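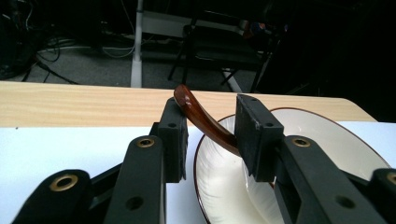 Rotbrauner Löffel und weiße Schale mit schmalem braunem Rand

Service > Fragen und Antworten > Schalen, Löffel, Tabletts

Häufige Fragen zum Suppengedeck Brirnitdale

Aus welchen Teilen besteht das Gedeck?
Ein Gedeck umfasst eine kleine runde Schale, eine passende Untertasse und einen Holzlöffel. Das Tablett gehört nicht dazu und wird einzeln verkauft.

Darf der Löffel in die Spülmaschine?
Nein. Bitte von Hand mit lauwarmem Wasser und mildem Spülmittel reinigen, abtrocknen und liegend aufbewahren. Über Nacht im Spülwasser quillt das Holz, der Glanz geht dann an der Spitze zuerst verloren.

Und die Schale?
Schale und Untertasse vertragen Programme bis 51 Grad. Bei höheren Temperaturen kann der braune Rand mit der Zeit matt werden. Teile bitte so einräumen, dass die Ränder sich nicht berühren.

Kann ich die Schale in der Mikrowelle verwenden?
Ja, ohne Löffel. Nach dem Erwärmen zwei Minuten stehen lassen.

Wie decke ich das Gedeck ein?
Untertasse auf den Platz, Schale in die Mitte. Der Löffel kann in der Schale lehnen oder daneben auf der Untertasse liegen. Bei Tisch reicht das aus, ein Tablett braucht man nur zum Tragen.

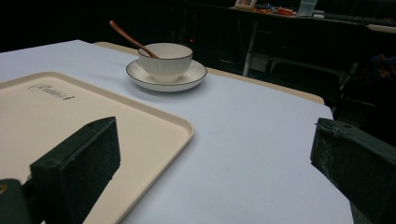
Schale mit Untertasse und Holzlöffel, links das beige Tablett

In den Rillen der Schale setzt sich etwas ab. Was hilft?
Eine weiche Bürste und etwas Natron. Scheuermilch und Stahlwolle hinterlassen graue Striche, die sich nicht mehr entfernen lassen.

Wie viele Gedecke passen auf das Tablett?
Auf die große Ausführung passen vier, auf die kleine zwei. Der Rand ist niedrig, volle Schalen also langsam tragen.

Gibt es Teile einzeln nach?
Schalen und Untertassen ja, über das Lager Cluvovholm. Löffel liefern wir nur paarweise. Die nächste Lieferung von Thygesen erwarten wir im Februar.

Der Farbton meines neuen Löffels weicht ab. Ist das ein Mangel?
Nein. Das Rotbraun fällt je nach Holz heller oder dunkler aus. Risse oder abgeplatzte Stellen reklamieren Sie bitte mit Foto beim Kundendienst Trerevwood.

Kategorie: Tisch & Küche, Pflegehinweise
2 Kommentare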